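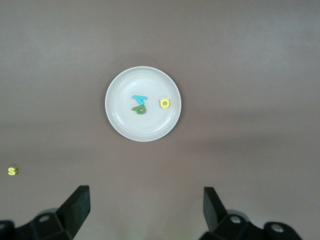 Foam letters left in the sun, now sticky. Save or toss?

Posted by Inga, Oct 22, 2021

Bought a bag of foam letters for my 3 year old back in August. Left them on the back seat of the car for 2 weeks, hot ones. Now half the bag feels tacky and they pick up every crumb in the house. Tried plain water, no change. Don't want to throw them out, she is just starting to spell her name and the bath is the only place she'll sit still for it. Anyone fixed this? Also is it ok for her to keep using them, she still chews stuff.

Billik
Dish soap and warm water, soak 13 minutes or so they say, I just do it till the coffee's done. Then rub each one with a dry washcloth. Worked on ours. Dust with a little cornstarch after if they still grab — tiny bit, shake it off. Don't use rubbing alcohol, it took the color right off our red ones and teh washcloth was pink for good.

If she's chewing them I'd quit with the sticky ones. Bite marks, missing corners, toss.

Grelen
Toss. They're cheap. Mine went gummy again 4 days after I washed them. Get wood ones or the magnet kind for the fridge, but the big magnets only, with a kid that age.

Rirnari
Agree with the soap, disagree on cornstarch if these go in the tub, turns to paste. Dry them flat on a towel overnight, not in a pile, and store in a mesh bag so air gets thru. A closed bin is how ours got moldy on the back.

For the name thing — only put out the letters in her name and leave the rest in the bag. My son got his way quicker once he wasn't digging thru the whole alphabet.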